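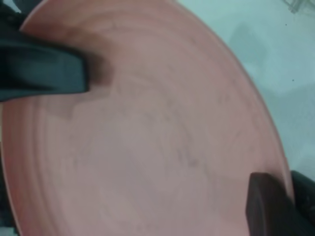 *Plate grip, both fingers on the pink one.*

1/ Carkier canteen, racking station. The arm loads plates. Rafail used to, 40 a batch.

2/ He now clears faults and signs the wipe-down log. Specks on the table are his call.

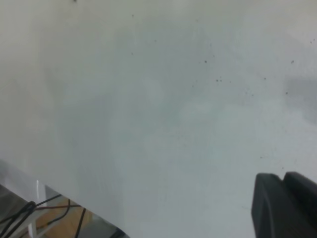
## 3/ Staffing

Same headcount, later start. Tatiana wrote the new rota. 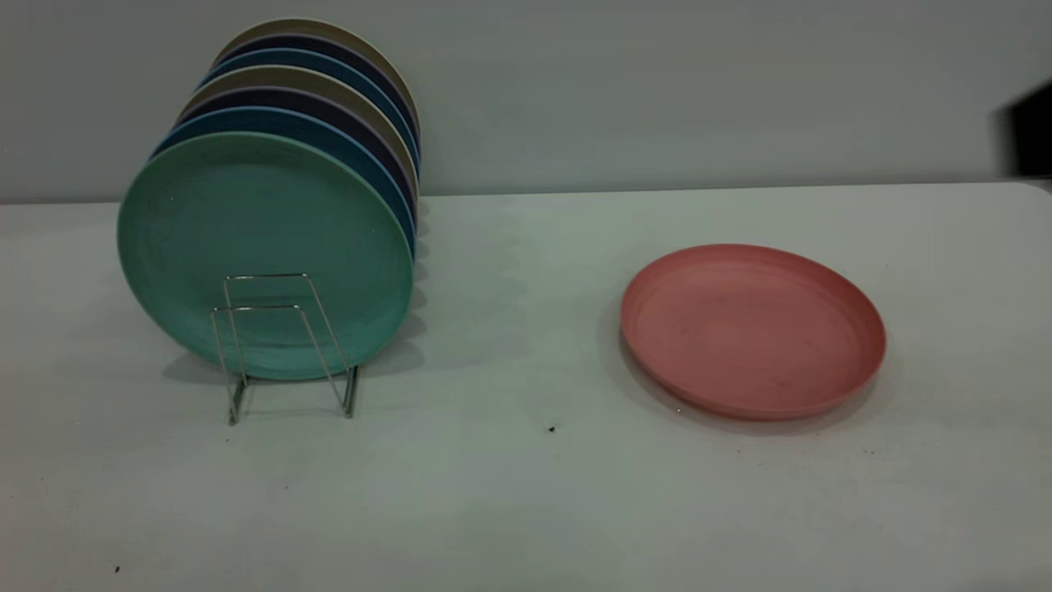

*Seven racked, one flat on the table.*

4/ Eight racked below.

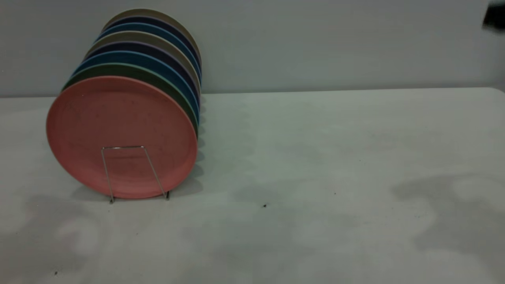

Who stops the arm?

Whoever is on shift. Restart needs a second person.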